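Against the Big Bin

The usual advice on storing toy bricks is to own one large container and put everything in it. The advice is popular with people who do not have to find anything. My position is that small bricks should be handled on a shallow tray, over a surface with marked zones, and that the large container should be kept for bulk stock only.

The tray has a flat floor and a raised rim. The surface under it is marked out with tape.
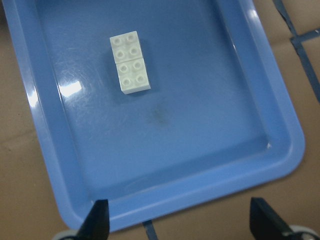
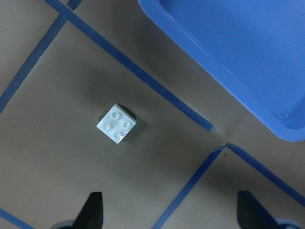
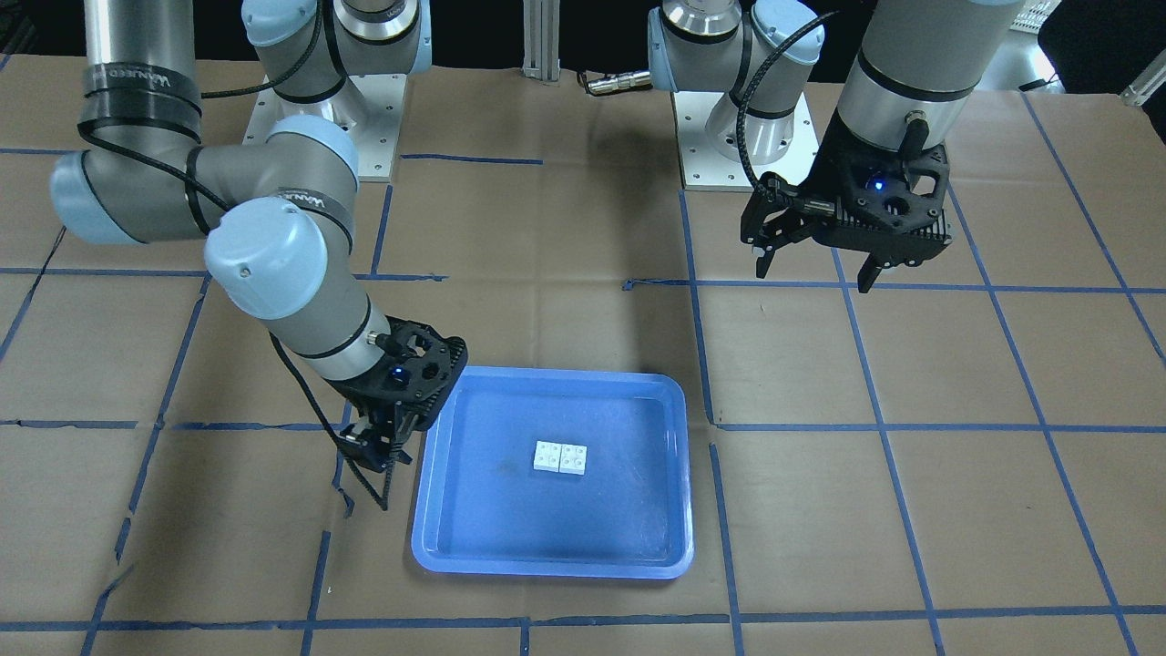
The case for the tray begins with depth. In a deep bin the small parts migrate downward whenever the contents are stirred, and the 2x2 is among the parts that suffer most. A search therefore means digging, and digging sends the next small part further down. On a tray there is one layer. Everything on it can be seen from above and picked up with two fingers.

The rim matters more than the floor area. Seren Parry, who has sorted bricks with me at Handumcombe for nine years, used flat boards until last June and lost parts over the edge at every session. A low rim stops a brick that has been nudged. A high one gets in the way of the hand. I would accept a smaller tray to get the right rim.

Color is the second consideration. White parts on a white tray are tiring to look at, and transparent parts are worse. Blue works well for white, gray and yellow, and poorly for blue, which should be sorted on something else. Scratches on the floor of a tray make no difference to its use. Glare does, and the remedy is to move the lamp.

The tape is where I expect disagreement. Berwyn Rees holds that marked zones are fussy and that a competent sorter remembers which pile is which. That may be so for one person working without a break. It fails when a second person sits down, or when the first returns after dinner. With tape, a brick in a zone has a status: checked, unchecked, or to be washed. No labels are needed if the order of the zones is kept the same. Tape can also be lifted and laid again when the job changes, which a divided box does not allow.

Divided boxes have their defenders. I own two, both Herneck, and they are sound for axles and pins. For bricks the compartments are too narrow for the fingers, and a 40-compartment box commits the owner to 40 categories before the first part has been examined. Most home collections need five.

The objection I take seriously is space. A tray and a marked surface occupy a table, and a bin occupies a corner. Households that eat at their only table will have to clear it. Even so, the bricks can stay on the tray and be carried off with it, and the tape does not mind a plate.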